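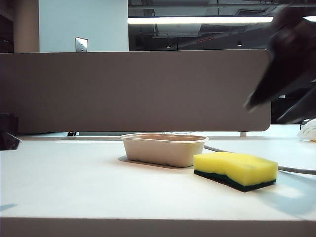 The gripper over the desk at Cliltmont, with a pulp food tray and a kitchen sponge to work on.

Lorna Malabanan wanted a robot arm that could clear up after lunch. She had no garage to build it in, so she took a desk at Cliltmont, a shared workshop where members pay by the month and sweep their own floor.

The arm is called Ông. Malabanan started on it in December with a second-hand set of motors and a gripper she drew herself. The parts have cost her £583 so far, most of it spent on joints. The first pair of jaws snapped within a week. The current pair is thicker and opens to 70 millimetres, enough for a sponge held across its short side.

Sponges are harder than they look. Foam gives way when it is squeezed, and the motor current barely changes until the jaws have nearly closed. Her early code kept waiting for a firm grip that never came. Now the jaws close to a set width and stop there.

Moulded pulp trays have the opposite problem. They are stiff until they crease, and once a rim has creased it folds again in the same place. Ông takes them by one wall, with a finger inside and a finger outside, at a lower speed than it uses for anything else.

Savita Tiwari, who has the next desk, wrote the control program. It is called Flidarov and runs on an old laptop. "I wanted something Lorna could change without ringing me," she says. Each move is one line in a text file, and a bad line stops the arm before it sets off. It took her 2 rewrites to get that part right.

The cables still need sorting. Malabanan has tried clips and tape, and she wants to run the next lot through the arm itself - a job that means taking the shoulder apart again.

A full practice session lasts 15 minutes, after which the shoulder motor needs a rest. She keeps a notebook of every dropped item, with the jaw width and speed beside it. Wet sponges come next, then cutlery. Tiwari would like to try mugs, but Malabanan has asked her to bring her own.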